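About Planda

Planda is a small photography outfit in Stillaldale, running walks, weekend workshops and a print room out of the old feed store on the Yorath road. We teach people to take pictures of hills, water and weather, mostly at hours when sensible people are in bed. We have been doing it long enough to own four broken tripods and one very good kettle.

The name doesn't stand for anything. It was painted on the side of the building when we signed the lease, the ladder was expensive to rent, and the letters were in good shape. We still get the occasional call asking what we're paying for oats.

How we got going

The first walk was an accident. A few of us were in the habit of driving up to the Tutton reservoir before sunrise, setting up along the dam, and complaining about the light. Other people began to turn up and complain alongside us. Somebody asked if there was a fee. There hadn't been until then.

Since that morning we've led 284 walks, which we know only because the county makes us log each one for the parking permit. On a fair number of them it rained. On one, in June, the fog never lifted at all and the whole group came home with the same picture of nothing, in slightly different shades. It is among the best-selling prints we have ever hung.

What we teach

Our main course is called First Light, and it runs over a weekend. We start on the ridge above Stillaldale in the dark, which teaches you where your camera's buttons are faster than any manual. After the sun is up we walk down through the beech woods to the river, and then back to the feed store for eggs and a long look at what everybody got. Looking is the larger part of the course. Most people take enough pictures already. What they'd like is to know which of them to keep, and why the one they loved on the back of the camera looks so flat on the wall.

We also run a shorter evening class on Thursday, indoors, for people who have a camera in a drawer and feel guilty about it. Bring the camera. Bring the charger too, please. We cover exposure, focus, and how to get the date stamp off your pictures. There is a homework assignment, and it's always the same one: photograph one tree, from one spot, at four different times of day. People groan at this. Then they come back wanting to talk about the tree for an hour.

Our third course is on printing. We have a wide printer that was bought secondhand and behaves like it, and a wall of paper samples that you're welcome to stroke. Printing is where a lot of landscape photographers lose heart, as the blacks go muddy and the sky picks up a band across it that was never there on the screen. We've made all of those mistakes on expensive paper and can show you how to make them on cheap paper.

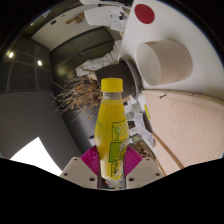
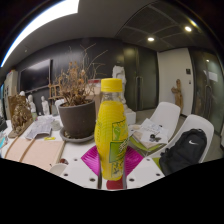 Where we walk

Most of our walks are within a short drive of the feed store. The regular ones are these:

The Tutton reservoir. Flat, easy, good for reflections if the wind stays down. It does not usually stay down.

Yorath Edge. The climb tops out at 1714 feet, and it's steeper than it looks from the road. The view east is the one on all the postcards. We prefer to face the other way, where the shadow of the hill slides back over the farms as the sun comes up, and where there's no line for a tripod spot.

The river path. Mud, alders, herons when they're in the mood. Wear boots you have already given up on.

The quarry. By arrangement with the owner, who would like everyone to stay on the marked side of the fence. So would we.

We don't publish a list of exact spots. It isn't a secret society. The verges up there are narrow and the farmers have tractors to get through, so we'd sooner bring one van than have a dozen cars find their own way.

What you need

Any camera that lets you change the settings will do. We have had people along with very expensive equipment and people with a phone taped to a walking stick, and the phone has won our year-end vote before. A tripod helps. So does a headlamp, a hat, and gloves with the fingertips cut off. Leave the tall folding stool at home. We have carried enough of those back down Yorath Edge.

You don't need to be fast. The pace is slow, with long stops during which it may look as if nothing is happening. Dogs are welcome on the river path, provided they're patient about herons.

How we work

Groups are kept small enough that we can all fit around the table afterward, and the table isn't big. If a walk is full, we'll put you on the next one. If the forecast is terrible, we go anyway, unless there's lightning or ice on the Edge road, in which case you'll get a text message the night before and your place moves to another date.

We don't sell presets, and we don't have a secret method. We won't tell you that you need a new lens, although we will let you try ours, and after that your bank account is your own affair.

The print room

The front half of the building is a gallery of sorts. At the moment there are 38 prints on the walls, nearly all by people who came on a walk and went home annoyed with themselves, then took a second look at their files a month later. Everything is for sale except the big one over the door, which covers a hole.

The gallery is open on walk mornings once we're back and thawed out, and at other times by asking. Parking is behind the building. The bell sticks, so knock.

Getting in touch

Use the form on our contact page or leave a message on the machine. We're outside a good deal of the time and there's no signal in the woods, so allow a day or two for a reply. If it's urgent and you're in town, try the feed store in the afternoon. If the lights are on and the door is locked, somebody's printing and can't hear you over the fan.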